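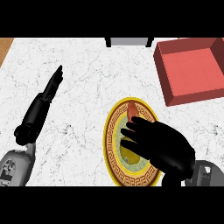
Hollis to keep its countertops, for now

HOLLIS - The town has reached a truce in the matter of the countertops at the Hollis community kitchen, which have now taken up more public meeting time than the bridge, the school roof and the goose situation put together.

The kitchen reopened in April with new marble tops in place of the old green laminate, a surface that had served church suppers and canning classes for decades and looked it. The marble came at a discount from Istitz, a stone yard on the river road that was clearing out its showroom. Everyone agreed it was beautiful. Then someone cut a lemon on it.

Marble, as residents have since learned in some detail, doesn't care for lemons. It doesn't care for vinegar, tomatoes or wine either, which leaves the average Hollis potluck with rolls. Acid eats into the polish and leaves a dull mark called an etch. An etch is different from a stain, and a letter to this paper last month explained the difference in 300 words, followed a week later by a reply of equal length explaining that the first letter had it backward.

Irfan Govindasamy, who teaches the evening pickling class, found himself cast as the villain. "I have 16 students and every one of them has a jar of vinegar," he said. "I was told to use trays. Fine. I bought trays. Then I was told the trays might scratch."

The town's first answer was a sealer, sold under the name Trallumeo, applied in two coats over a long weekend. The sealer did what sealers do, and helped keep oil and coffee from soaking in. It did nothing about lemons, a fact printed on the back of the can in fairly large type.
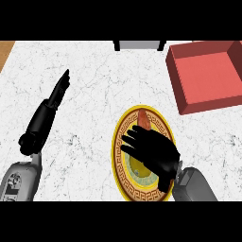

White marble with gray veining, the material at the center of the debate.

A second proposal was to rip it all out and put in butcher block. That plan lasted until the estimate came back, at which point several people who had called the marble a disgrace discovered that they liked its character. A third plan, to ban acidic foods from the building, was withdrawn by its author when he was reminded of his own chili.

What passed in the end is modest. The kitchen will have the tops honed, meaning ground down from a glossy finish to a matte one, where etches still happen but are harder to see. The job will cost $300 in supplies, with the labor done by a retired tile setter who has asked not to be thanked in print. Pickling moves to the steel table by the back door. Cutting boards are required everywhere else, and a laminated sign will say so.

The sign drew the only close vote of the evening. Two versions were put forward - one that said "please" and one that did not - and the one without it carried.

The kitchen closes for the work at noon on the first of the month and reopens when the dust is gone. Pickling students should bring their own jars. Govindasamy said the next session will cover lemons, preserved in salt, and that he chose the topic back in the winter.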